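Open Day Safety Walkthrough: Robotics Demo Floor, Vedcombe Hall
Checklist with my comments, filled in as I went around on Monday

So this is my second time doing the walkthrough for the Druvalau open day, and I've kept the same order as last time so you can put the two side by side. OK means OK, FIX means before doors open, WATCH means whoever is on the floor that day needs to keep an eye on it. My comments run long, sorry, I was enjoying myself!

ENTRANCE AND WALKWAYS

1. Main doors open fully and stay open. OK
Left one still drags a bit on the mat but it holds.

2. Walkways clear and wide enough for strollers and wheelchairs. FIX
Mostly great. The pinch point is between the coat racks and the Skukside table, where I measured 26 inches and stopped measuring. Slide the racks back toward the wall and we're fine.

3. Cables taped or ramped. FIX
Two ramps down, one missing (the one to the coffee station, naturally the busiest spot in the building). There's a spare in the gray tote under the stairs.

4. Exit signs lit, exits unblocked. OK
The rear exit had a stack of folding chairs in front of it when I came in. I moved them myself and I'd like them to stay moved, please.

5. Headcount limit posted. OK
The sign says 85 for the demo hall and it's at eye level this time. Hooray.

STATION A: THE SKUKSIDE SORTING ARM

6. Guard panels fitted and latched. OK
All the latches click. I pulled on every one of them like a toddler would.

7. Emergency stop reachable by the operator and tested. OK
Pressed it mid-move, arm stopped, would not restart until it was reset. Exactly what I want to see. Please press it again on the morning, before the first group comes in.

8. Visitor line marked on floor. WATCH
Tape is down 75 inches from the guard, same as the plan. It's pale yellow on a pale floor, though, and I walked right over it while looking for it. Brighter tape would be lovely if we have a roll.

9. Speed limited for the demo. OK
Set to the slow program and the operator panel is locked. It still looks plenty impressive, and the kids won't know the difference.

10. Loose objects secured. FIX
The sample blocks are in an open bowl on the visitor side. Little ones will grab them and reach over to hand them to the robot (I would have). Move the bowl to the operator's side.

STATION B: SANGKHAWAT SIMULATION CORNER

This one's new for me, so I spent longer here than I needed to. It's the computer one, where you watch a rendered robot hand in a rendered room, so no moving metal anywhere near the public. I still went through the whole list, because screens fall over and people trip.

11. Monitor stable and fastened. FIX
The big screen wobbles when you lean on the table, and people will lean on the table. One strap to the back rail should do it.

12. Screen content suitable for all ages and comfortable to watch. OK
No flashing, no fast camera swings. I sat with it for 12 minutes and my stomach was fine, and I'm the one who can't read in a car. The view sits right behind the gripper, fingers open with nothing between them, and the room past it is mostly quiet grays with a little framed picture leaning by the wall. Very restful. I got weirdly fond of the plant leaves in the corner.
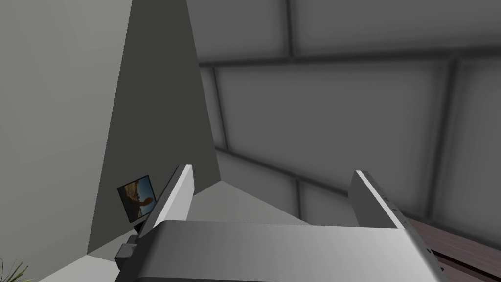

13. Seating steady, correct height. WATCH
Three stools, and the tall one rocks. Swap it if you can find a better one, otherwise keep it for grown-ups.

14. Hand controller cord tidy. FIX
It hangs right at shin height between the stools. A clip under the table edge would sort that out in half a minute.

15. Queue space doesn't spill into Station A. WATCH
This is my one real worry. The line for the simulator will curl back toward the sorting arm and people will stop looking where they're standing. Could we start it from the window side?

GENERAL

16. First aid kit stocked and sealed. OK
Kit 526, seal unbroken, bandages in date. It's behind the welcome desk, left-hand side.

17. Fire extinguishers in place, gauges in the green. OK

18. Floor staff know the stop procedure. FIX
The morning crew does. The afternoon crew hasn't had the talk yet, and I'm happy to give it over lunch if someone feeds me.

19. Drinks kept away from equipment. WATCH
There was a coffee cup on the Station A control cabinet during my inspection. It was mine. Point taken.

I'll come back at 8:30 on the morning to recheck the FIX items, starting with the cable ramp and the monitor strap.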